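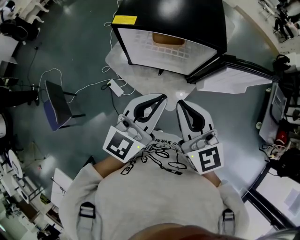 Figure 3.1 A compact refrigerator with its door open. The shelf on the door is one of several places where food can sit.

Chapter 3: Keeping Cold Things Cold in a Small Space
By Rafail Papadakis
July

My first fridge of my own came up to my knee. I bought it for a rented room in Clavby, over a shop that sold lamps, and I carried it up 19 steps with my arms wrapped around it like it was a large, sulky dog. Then I plugged it in, filled it to the ceiling with everything I liked (yogurt, cold chicken, a whole cabbage – why a whole cabbage?) and went to work. By evening the chicken was barely cool and the cabbage had frozen to the back wall!

I tell my students that story in the first hour of every course, and somebody always has a better one. Small fridges do this to people. We treat them like big fridges that happen to be short, and they have their own habits, and it takes a while to learn them.

In Chapter 2 we dealt with dry storage, so flour, beans, onions and that drawer of sauce packets. Now we move on to the cold side. I'm going to stick to the compact kind in this chapter, the sort you find in a dorm room, a break room or the corner of a workshop, and save full-size kitchen models for Chapter 5.

What a fridge does all day

A fridge doesn't make cold. I know, it feels like it should. What it does is pick up heat from the inside and drop it off outside, over and over, and that heat has to go somewhere. On many compact models it leaves through the back or the sides, which is why the outside can feel warm to your hand. Push the fridge tight against a wall, or stuff it in a closet with your winter coats, and the heat hangs around. The motor runs longer, the bill goes up and the milk suffers.

So leave a gap, and check the manual for how wide it should be. If you've lost the manual (I always have), look for a label or find the model online. While you're down there, look at where the cord goes. You want it clear of anybody's feet, and clear of the door when it swings.

The door matters more than you'd think. Before you choose a spot, stand in front of it and pretend to open the fridge. Which side are the hinges on? Will the door hit a chair, a bed, a trash can? I once taught in a room at the old Pumton building where the door could open just far enough to let out a can of soda, and for a whole winter we lived on canned soda. Some doors can be switched over to the other side with a screwdriver and a little patience, so it's worth finding out.

Warm spots and cold spots

Even with the door shut, the inside of a fridge isn't one temperature. My old student Fedoruk ran a nice simple test on this, with 3 cheap thermometers and a notebook. One went near the back wall, one in the middle and one on the door shelf, and all of them stayed in for 23 hours. The door shelf came out warmest, the back wall coldest, and the middle landed in between. You'll repeat that test yourself at the end of the chapter, and I really hope you will, it's fun.

For now, take this much from it. Things that don't mind a bit of warmth, like mustard, jam and soft drinks, are happy on the door. Milk and leftovers want to go further in. Lettuce, cucumbers and anything else full of water should stay a little way off the back wall, or you'll have my cabbage.

Leave some air between things, too. A packed fridge can't move its cold around very well, and you'll never find the cheese.

Before you read on

Go and open whatever fridge you use most. Write down what's on the door, what's at the back and what you'd forgotten was in there. Keep the list handy – we'll start the next section by moving half of it.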